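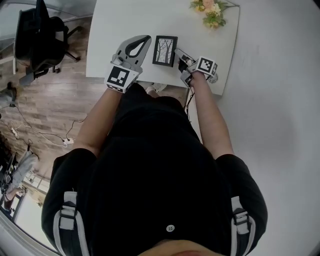
Istgate hand-held grippers in use at a tabletop, with the picture frame between them.

Istgate Pair: teach a two-handed task with your own arms

Pick up a gripper in each hand and just do the job! Istgate records how you reach, close and let go, so your robot gets a demonstration made at human speed, with no joystick and no arm to drag around. The marker cube on each gripper lets the overhead camera follow both hands at once, and we love how quickly people forget they are holding tools.

Two finger styles ship in the box (rounded loop and narrow straight), and you can mix them left and right. Shoulder straps are adjustable.

Storage: more than 300 demonstrations per card
Cable: 200 cm, one per gripper
Export: Trostora format, opens directly in Clindura
Part no. 923

Spare marker cubes are sold in pairs. Firmware updated 20 Jan 2019.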